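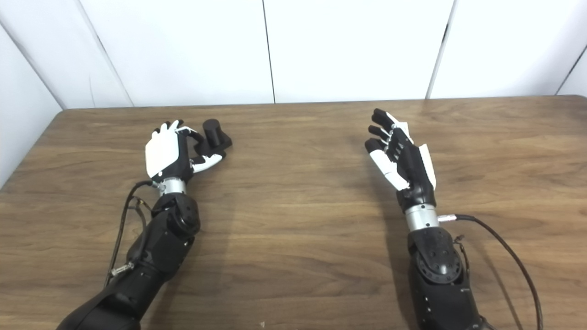 The left hand keeping hold of its little black cylinder, with the right one open beside it.

I've been grinning since I got home from the open day at Treloar, and I've still got the visitor sticker on my coat. I'd put my name down in September and then forgotten all about it, so when the reminder came I nearly didn't go. So glad I did!

They let us in eight at a time, which meant everyone got a proper look. I was expecting big orange factory arms behind a fence. What we got was a wooden table, white walls and a pair of black arms with hands on the ends – real hands, with fingers and thumbs and white covers, and cables trailing down the sides. I could have watched them all day. The thumb was what got me. It comes round and braces against the thing being held, just as mine does on a jar lid (I tried it in the kitchen tonight to check).

Our guide was lovely about questions, even my daft ones. I asked why pick such small things, and she said small things are where hands earn their keep. A boy of perhaps nine asked if it could do up shoelaces. Not yet, was the answer, and he looked quite pleased to be ahead.

We had three demos in all, then tea and a very good flapjack in the room next door. The walk back to Hestton station is longer than the map makes out, by the way, so wear decent shoes. I missed one train and didn't mind a bit, as I spent the wait picking up my keys very, very slowly.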